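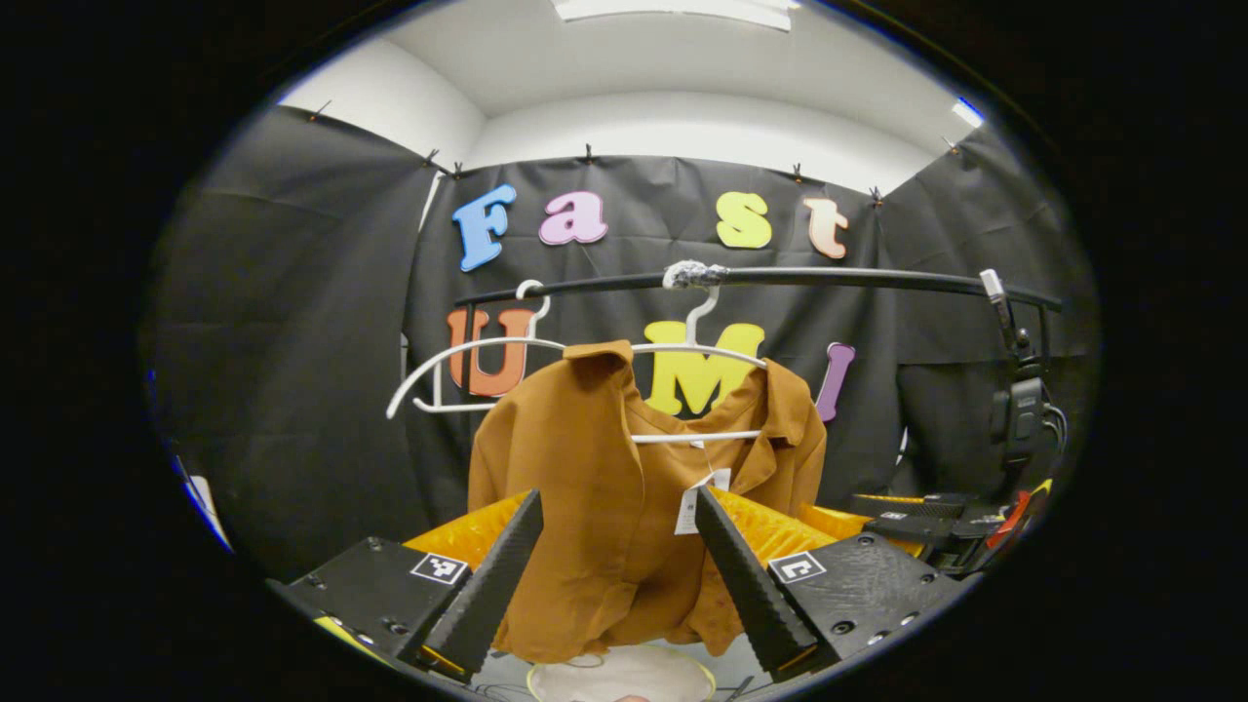
Ritu Sachdeva wrote in after the July issue to ask why we keep telling people to leave the collar open when a shirt goes on the rod. She closes the top button on everything with a collar and says it stops the shoulders from sliding. She also wanted to know whether the molded plastic hangers are good enough for anything heavier than a shirt.

On the first point, the top button does hold the shoulders, and for storage we have no objection. For display the collar is left open at the top and folded flat on both sides. A closed collar on a plastic hanger tends to ride up against the base of the hook, and after a few weeks it keeps a crease there that an ordinary steamer will not take out. If a shirt slides with the collar open, the hanger is too narrow for it. Go up one size before you reach for the button.

The second point takes longer.

HANGERS AND WEIGHT

The white plastic hangers supplied with the Zerard rods have curved arms and a lower bar, molded in one piece with the hook. Umesh Singhal hung a set of them at the Jardine room with different garments and measured how far the arm tips had dropped. The longest test piece was a corduroy coat weighing 1160 grams. After 3 weeks the tips were 4 millimeters lower than at the start, and they did not come back up when the coat was taken off. A lighter corduroy jacket, 908 grams, produced no drop that he could measure over the same period.

We have taken the lighter figure as the working limit for these hangers. Anything above it goes on a wide-shouldered wooden hanger, or gets folded and shelved. Wet garments should not go on them at all, whatever they weigh dry.

Corduroy needs more care than its weight suggests. The ribs flatten under steady pressure, and on a thin arm all of the pressure falls along one line at each shoulder. Move the jacket slightly on the hanger each time you handle it. Brush along the rib with a soft clothes brush, then across it lightly, then along it again. If the pile is already flattened, steam from the inside and leave it alone until cool.

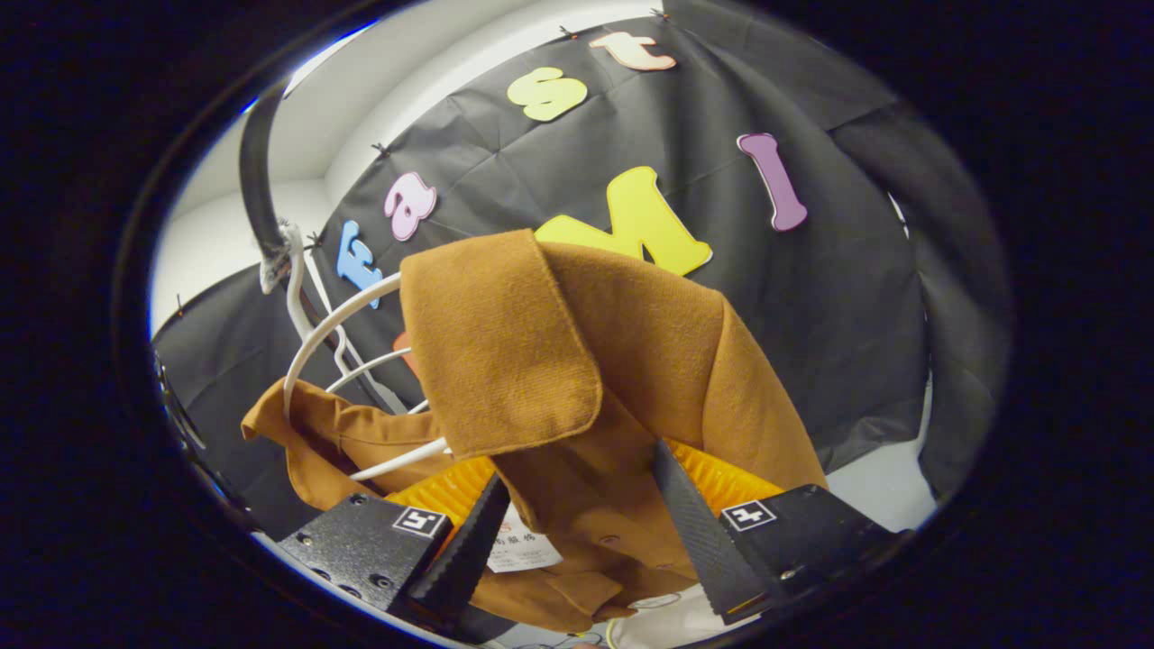 Brown corduroy on a white plastic hanger, with the small garment label showing.

LABELS AND TAGS

Sewn labels should be left where the maker put them. Several readers tuck them in or trim them. Tucking is harmless. Trimming removes the fiber content and the washing instructions, and with corduroy you want both, as the cotton and the blended kinds behave very differently in a warm wash. If a label is in a language nobody in your group reads, copy the care symbols onto the stock card and leave the label in place.

Paper price tags go on the front of the garment or at the cuff, on a loop of thread. Do not pin through corduroy. A pinhole in the ground between two ribs closes up, but one through the rib itself leaves a nick in the pile. Faint printing on tags was mentioned in two letters this time. The usual cause is old thermal stock, and the remedy is to use it for short-term pricing only and write the price in pencil on the reverse.

RODS

Cameron Ellery reports that hooks slide toward the low point of any rod that is even slightly out of level, so that by afternoon the garments are bunched at one end. The proper fix is to level the rod. Where it can't be leveled, a few turns of tape on either side of the hook will hold it. Tape also does for marking out sections. Two cautions apply:

Wind it flat. A thick wad makes the hook sit high and the hanger tilts.

Replace it when the edges lift. The adhesive creeps out in hot weather and collects lint, and it will mark a pale collar if the garment is dragged past.

On a curved rod the hooks do not sit square, and the garments turn to face slightly different directions. This is acceptable for jackets with the front open. For a row of shirts use a straight section.

Leave an empty hanger next to each garment if people will be taking things down to look at them. It gives them somewhere to put the piece they have picked up, and it keeps the spacing. We had this as a suggestion in the old Testach handling notes and dropped it when those were shortened. It has been put back.

BACKDROPS

Dark fabric behind brown and yellow clothing gives a clear outline and is worth the trouble of putting up. Black shows every fold, so press it before hanging, and clip it along the top edge under light tension. Clips are easier to adjust than pins. Foam letters hold on fabric with small pieces of hook tape, provided the letters are light. Keep them above hanger height if they are meant to be read.

CORRECTIONS AND REQUESTS

The hanger order form in the last issue gave the wrong page in the Jandeck list. Narrow hangers are on the page before the clips, wide ones on the page after.

Naveen Bhardwaj has spare rod brackets, black, to fit the standard Zerard tube. Collection only.

Sarita Kandpal is compiling a table of garment weights for the next issue and would like figures for lined wool jackets and for denim. Weigh the garment dry, without the hanger, with the pockets empty. State the size on the label and whether you used a kitchen or a postal scale.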